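Quick one because I have to be up at 5:30 and this has been bugging me all evening.

So Zistik had its token vote. If you missed it, the question was whether to move the staking rewards from weekly to monthly payouts and put the difference into a dev fund. Passed. 2,518 wallets eligible, 242 voted. That's it. 242.

I voted no fwiw. Not because monthly is terrible, I just don't like paying gas to claim and then waiting four weeks to find out the claim was wrong. Happened to me in October, two payouts missing, support told me to "resync". Resync what. I'm using their own wallet.

Balakrishnan Chacko wrote a long forum thread before the vote saying low turnout is fine as long as the big holders are paying attention. I disagree with nearly all of it but at least he wrote something. Most of the thread underneath is people asking when the Udent listing is. Still no date, stop asking.

My actual gripe is delegation. You can delegate your vote in Zistik but the button is buried under Settings, then Advanced, then a tab called Participation. And once you've delegated you can't see how your delegate voted without copying the hash into the explorer and reading raw output. I did it for mine (Manikandan Pinto, who I picked because he answers questions in the chat) and it took me half my lunch break. He voted yes. So we disagree, fine, I overrode it, but I only got that in with 2 hours left on the clock.

How many poeple just never looked?

Things I'd like, in no order. An email when a vote opens. Delegate's vote shown on the same page as yours. A quorum that means something — right now there isn't one, ten wallets could pass a thing. Somebody said the Iyengar proposal from spring covered this but it's been sitting in draft and I can't find who owns it now.
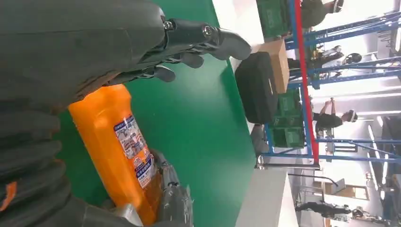 Orange bottle on the green table.

Anyway. I'm not selling. I moved a bit over to cold storage and left the rest staked, will see what the first monthly payout looks like before I do anything else. If it's short again I'm writing it up with screenshots.

Hunholm people, I know, I owe you the post about bridge fees. Have the numbers, havent had the time. Probably after I've sorted out my tax spreadsheet, which is a mess since I changed wallets halfway thru the year and now half the transfers look like sales.

Comments are open again, the spam filter was eating everything with a link in it. If yours vanished just repost it.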